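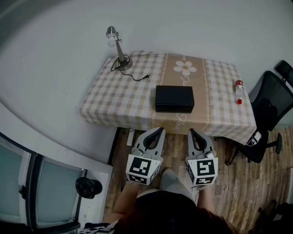

Unit 2: Hand-held gripper kits

Reading before Tuesday: the Griltar user guide, sections on markers and calibration.

The kit under review is the Griltar pair, sold by Vendico. An operator holds one gripper in each hand and does the task directly, with no arm attached. Each housing carries square fiducial markers on more than one face, so that the pose can still be estimated when a face turns away from the camera.

Points to check in any kit of this type:

Marker visibility. A marker seen at a steep angle gives a poor estimate. Note which face is used at each stage of a reach.

Jaw shape. Tapered jaws suit edges and thin parts. A wide, flat box is harder and may need both hands.

Background. Patterned cloth with high contrast can produce false marker candidates. Log them separately.

Cables. Leave slack at the wrist — a tight cable shifts the grip.

Lab exercise: record 20 reaches toward a box and discard any with tracking loss. The Penrose lab rig accepts the export directly; Munus files must be converted first. Submit the log and one page of notes.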